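Home | Courses | Handouts | Timetable | Contact

Practical Automation, Unit 6
Daily care of the picking cell
Handout for the Wendska workshop group, revised May 28, 2020

Before you read this handout you should have finished Unit 5 (stopping and starting the arm). I will not repeat the stopping rules, but they are valid for everything below. When a hand goes into the bin, the arm is stopped and the teach pendant is with the person whose hand it is.

6.1 What we look after

The cell has four parts for daily care: the arm with its gripper, the cables and air lines on the outside of the arm, the bin, and the marks on the table. The control cabinet belongs to Unit 9. In the cell book our arm has the number 3613, and you write this number at the top of each page.

Most stops in our cell come from the outside cables. The arm itself needs little from us between services. The cables move with every pick, they bend most strongly near the wrist, and they can be caught on a bin wall if a loop has become too long. For this reason we begin the check at the wrist and go upwards, away from the gripper.
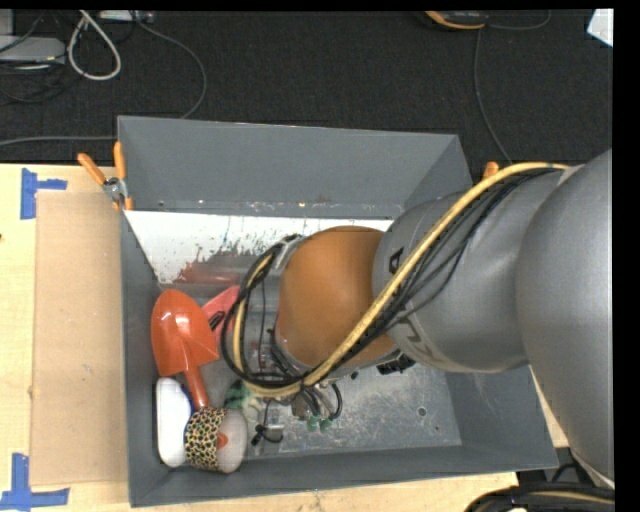

Why do we not pull the cables tight, so that there are no loops at all?

The wrist must be able to turn to both ends of its range, and a tight cable will pull on its connector when the wrist turns. The loop has to be long enough for the full turn and short enough to stay clear of the bin. After any change of cable, turn the last joint slowly by hand mode to one end and then to the other, and watch the cable during the whole movement.

6.2 Order of the check

1. Stop the arm and wait until it stands still.
2. Look at each tie and clamp on the cables. Replace a tie which has turned white at the bend.
3. Follow the air lines down to the gripper. Push each connector lightly. It should not move in its seat.
4. Open and close the gripper three times without an object.
5. Wipe the fingers with a dry cloth. Do not use the blue cleaner, it makes the rubber smooth.
6. Write the pick counter in the cell book. Last week we closed the page at 498.

The ties are changed all together at 1000 picks, also the ones that look good. The gripper fingers have their own list, see the Nimri sheet in the folder.

6.3 The bin

The bin is held by clamps with orange handles. It looks heavy enough to stay in its place alone, but the gripper pushes against the walls many times in one hour, and a bin which has moved by one finger's width gives wrong picks that are difficult to explain later. Try each clamp by hand in the morning. If one is loose, first bring the bin back to its position and only then close the clamp.

The blue tape on the table is for position. Please do not remove it when you clean, and do not put new tape over old tape. If a piece has come up at the corner, tell the instructor.

The bin floor gets scratches and dust, and this is normal. Take out the objects, sweep with the soft brush, and put the objects back in any order. We want a mixed bin for the picking exercise: long things, round things, soft things. The Altska group keeps its objects in rows, but for our task rows are too easy.

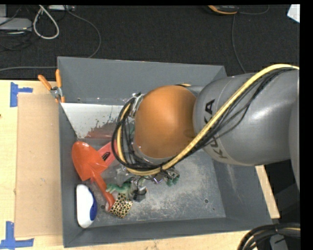 Fig. 6.2. KUKA arm at the bin, with the outside cables looped at the wrist.

6.4 When the gripper does not close

First look at the pressure gauge on the wall. If the pressure is good, listen near the gripper for air. A small leak at a connector is heard more easily than it is seen. Fault 166 in our list means only that the closing signal was sent and no answer came, so the reason can be air, a cable or an object between the fingers. Check them in this order.

Do not change the gripper program to make the fault go away. In July the Grurnlow cell will use the same program as we do, and both cells must stay equal.

6.5 For the next meeting

Bring one filled page of the cell book and read pages 12 to 15 of the course text. We will replace one air line together, so please wear a shirt with short or closed sleeves.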